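Dev diary, Tuesday, late

Teemu Pelkonen wants to move all of Florkard's save handling over to Trakton, and he wants it done before the March build. I said I'd give it a fair week. I've given it two days and I'm not persuaded.

The pitch is that we stop writing whole save files and only log what changed, then replay the log when the player loads. Smaller files, fewer corrupted ones, rewinding for free. Fine. But our saves are 600 KB. I have never had a tester complain about the size of a save. The corrupted ones came from us writing over the old file before the new one was finished, and I fixed that with a temp file and a rename, 17 lines.

I ran the replay on the longest log I had, 1,153 entries, and it loaded into a room where the door was both locked and open. Teemu says that's a bug in how I record doors. Maybe it is. I'd still like to know how many more of those are in there before I throw out something that works.
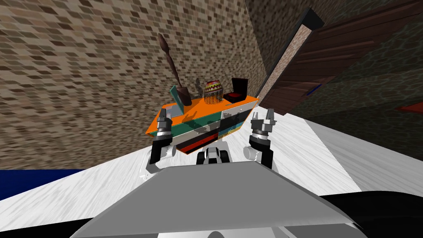

Orange-topped dresser against the brick-pattern wall.

He sent me the Oksanen write-up again after lunch. It says load times were cut in half, with no mention of what they were before. I asked on the Ulo forum and got one reply, from a person who hasn't shipped with it either.

Tomorrow I'll save and load 100 times in a loop with both systems and compare the world state after each pass. If Trakton comes back clean I'll eat my words. I'm keeping the old branch regardless.

Recent entries
Why the pause menu eats input
Pathfinding, third attempt
Notes on autosave timing
Cutting the inventory screen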